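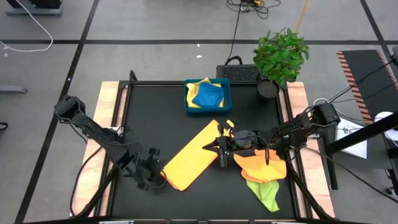 Cloths out, bin at the back, both arms over the table.

I have had the Pudine two-arm kit for a few weeks now and I said I would write it up once I had stopped swearing at it. This is that post. It is long, and most of it is about cloths.

For anyone who missed the earlier one, Pudine sell a pair of small black robot arms meant for people who want to try tabletop handling jobs at home or in a small workshop. You get the two arms, a gripper for each with two fingers, the power supplies, the wiring and a licence for their software, which is called Elley. You don't get a table. They sell one, but I didn't buy it. I paid 875 pounds for the lot in the spring sale, and the full price went back up after that, so check before you take my figure as gospel.

What came and how it went together

The box arrived on a Wednesday and I had both arms bolted down by the evening. The clamps are good. They are heavy, they bite properly, and neither of them has crept since. The printed guide is thin and assumes you know which arm is left and which is right before it tells you how to find out. There is a small mark under the base, which you can't see once the arm is clamped. I put one on the wrong side, took it off again and lost most of an hour.

The wiring is the untidy part. Each arm has its own power lead and its own data lead, and they are not the same length, so you end up with loops on the floor wherever you stand. I have routed mine three different ways and I don't like any of them. A pack of cable ties in the box would have cost Pudine next to nothing.

The arms want to be mounted at the front corners, reaching in. I tried them at the back first because I thought I would have more room to work from the front. The reach was fine but the software kept planning moves with the elbows in silly places. Elley has a layout page where you tell it where the bases are, and it accepts any position you type in, but I think it was only really tested with the one they draw in the guide. Move them to the front and most of the odd behaviour goes away.

Setting up Elley

The install took two goes. The first stopped at the calibration step and sat there with no message. Restarting the computer sorted it. I have since seen the same thing happen after an update, so now I restart first and save myself the wait.

Calibration itself is simple enough. You guide each arm by hand to a set of points on the table and press a key at each one. Do it slowly. The first time I rushed it, the right arm was off by the width of a finger, and with cloth that is the difference between picking up an edge and pinching nothing at all. It holds well once done. I have recalibrated twice, and one of those was my own fault for shoving the table when I was cleaning.

You teach a job by moving the arms through it yourself and recording. Each recording is called a take. The starter licence lets you keep 300 takes per job, which sounded like plenty and then wasn't. Cloth is awkward stuff and needs more takes than a block or a cup does. I deleted a lot of early ones that were poor anyway, so the limit did me a favour in a roundabout way, but I can see it being a nuisance if you want to keep everything.

The cloth job

The job I picked was sorting and putting away cloths from the table. I use a lot of them in the workshop and they end up in a heap. I bought plain ones in several colours so that I could talk about them in the notes without confusing myself: yellow, orange, lime green, blue and a paler yellow. In the picture the blue one and the pale yellow one are in the teal bin, with the other colours on the table. That is the sort of layout I do most of my runs with. I change how the cloths lie each time, some laid long, some bunched up, some half under each other.

The bunched ones are easier than I expected. There is always a fold sticking up somewhere and the fingers will find it. Flat ones are harder. The gripper has to come down right on the edge and close without skating over the top, and the finger ends that come in the box are too smooth for it. I wrapped mine in a bit of thin rubber and things got better straight away. Pudine sell a grippy set as an extra. I haven't tried those, and I'd be a bit cross to pay for something that ought to be standard.

Overlapping cloths are where it still falls down. If the orange one is lying over the green one, an arm will quite often take both. It then carries the pair to the bin quite happily, as there is nothing in the gripper that can tell one layer from two. I have been teaching it to lift a little, wait, and lay the thing down again if it looks too big. It helps some of the time. I gave that variation its own job in Elley so as not to muddle the main one.

Using both arms together is the main reason to buy this kit over a single one, and I do think it is worth it. One arm can hold an end while the other goes for the far corner, and a long cloth comes up off the table much straighter that way. The trouble is that the two arms share a fairly small space in the middle. Elley will stop both of them if it thinks they are going to touch, and it is cautious. Early on I was getting a stop in nearly every run. There is a setting for the clearance, three menus down, and the number it starts with is far too wide for a small table. I brought it in a bit at a time until the stops became rare. I would not turn it off.

The long test

I wanted one proper test before writing this, so I left the teaching alone and ran the same job over and over across several evenings, resetting the cloths by hand each time. I did 455 runs in the end. I had been aiming for more but I got bored of throwing cloths about.

I haven't got a tidy score to give you, because I changed my mind part of the way through over what counted as a pass. At first a cloth hanging half over the side of the bin was a fail. Later I let it go, as it would be fine in real life. What I can say is that single cloths on a clear bit of table went in most of the time, that two overlapping cloths was closer to a toss-up, and that anything hanging down off the front of the table was usually missed or dragged.

The arms themselves held up. Nothing came loose. The right one got warm at the shoulder after a long session, though never so warm that I couldn't keep a hand on it. The left one has started to make a faint tick at one joint when it lifts. I wrote to Pudine about this and got a sensible reply the next day, asking for a recording of the sound. I have sent it and am waiting to hear. I'll add a note at the bottom of this post when I know more.

Noise and speed

People always ask me about noise. It is a whirr, not loud, a bit like a printer. You could have the radio on over it. It would annoy me in a living room.

It is also slow. A run with a few cloths takes far longer than doing it by hand, and you should not buy this hoping to save time on housework. You can turn the speed up in Elley, but above 60 per cent the arms start to flick the cloth as they lift and it lands anywhere. I leave it at 60 and put the kettle on.

How it compares

The only other kit I have used for any length of time is the Güler single arm, which I had on loan last year. The Güler is better made. Its joints are smoother and its guide is a proper book. But it is one arm, and by the time you have bought two and the bracket to join them you have spent a good deal more. Its software is also fussier about which computer you run it on.

I looked at the Iron kit too, and very nearly ordered it. Iron include the table and better fingers, and their clamps look much the same as these. What put me off was the monthly charge for the software. With Pudine you pay once, at least for now. If they change that I will be less kind.

Things I'd want to know before buying

You need more floor than you think. The table can be small but the leads and the power supplies want somewhere to go, and you want to be able to walk round the whole thing without treading on anything.

Keep the emergency stop where your hand falls. Mine came with a short lead and I bought an extension for it the same week.

Use a bin that doesn't slide. Mine is light plastic, and an arm nudging it will shift it a little each run until the drops start missing. A bit of non-slip matting underneath sorts that out.

A dark table top is good for this work. Coloured cloths show up well on it. I tried some black cloths as well and gave up on them after an evening.

Would I buy it again? At the sale price, yes. At full price I would want the better fingers in the box and a higher limit on takes. It is a decent pair of arms with software that is most of the way there, and I have had more fun with it than I had with the Güler, even though the Güler was the nicer thing to handle.

Next I want to try folding. I have had one go at it, with the long yellow cloth, and got it in half with the ends a hand's width apart. I'll do a separate post when I can get the corners to meet. If you have the same kit and have found a way round the two-layer problem, leave a comment, and please say which version of Elley you are on.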